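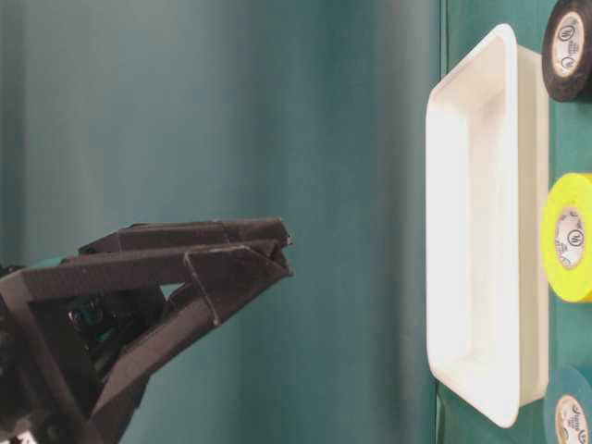
Matte black, with pale scuffs and dust specks along the edges.

1/ A thread on matte black in the house. We put it on nearly everything when we redid the kitchen and the hall bath, and I've lived with it for 3 years now. Writing down what I'd do again and what I wouldn't.

2/ What we have in black: kitchen faucet, cabinet pulls, two towel bars, the shower trim, door levers and a pair of wall lights. The faucet is a Cevik. The pulls are Gramov. The levers came out of a bin at the salvage place in Lurnport and have no name on them.

3/ Dust shows. I knew that going in and still underestimated it. The tops of the wall lights look gray by the end of the week. On the brushed nickel we had before, I could go a month.

4/ Hard water is worse than dust. Our water leaves a white ring at the base of the faucet wherever it sits. I wipe it with a damp cloth after dinner and dry it. If I skip a few nights I need vinegar, one part to four parts water, wiped on and rinsed right off.

5/ Don't leave vinegar sitting on it. My sister Birdie did that with a soaked paper towel on her shower head, went to run errands, and came back to a cloudy patch. It never came out.

6/ Scuffs come in two kinds. A pale mark is often something left on top of the finish, from a ring or a pan or a belt buckle. Those mostly wipe off with dish soap and a soft cloth. If you can catch it with a fingernail, it's a scratch and wiping won't help.

7/ Edges go first. Every wear spot in our house is on a corner or a squared-off end. The round pulls in the pantry look the way they did when I put them in. The square bar pulls on the trash drawer don't.

8/ How it's colored matters more than the price. Powder coat is thick and chips. Paint is thin and wears through. The harder vapor-applied finishes cost more and have held up best for us. If the listing only says "black finish," write and ask.

9/ The salvage levers were painted over brass. One has worn through where your thumb goes. Marisol likes it that way so it's staying. The bathroom one I stripped and redid with spray enamel in April, and it's fine so far, though the sheen doesn't match the others.

10/ On matching - blacks are all different. Ours run from nearly blue to nearly brown. Lyle Benavides at the hardware counter told me to buy everything for one room from one maker, and I should have listened. Across two rooms you don't notice.

11/ Things I've stopped using on it: melamine sponges, powdered cleanser, anything labeled as polish. Polish puts shiny spots on a flat finish and you can't get the flat back.

12/ Touch-up pens are okay for a small chip. I paid 14 dollars for one. Dab, don't stroke, and let it dry overnight before you touch it.

13/ Would I do it again? Lights and door levers, yes. Cabinet pulls, yes, but rounded ones. Kitchen faucet, no. The next one will be stainless.

14/ Otis asked about black sinks. I've never had one, so I can't help there. If you have, with hard water, reply and tell him how it's held up.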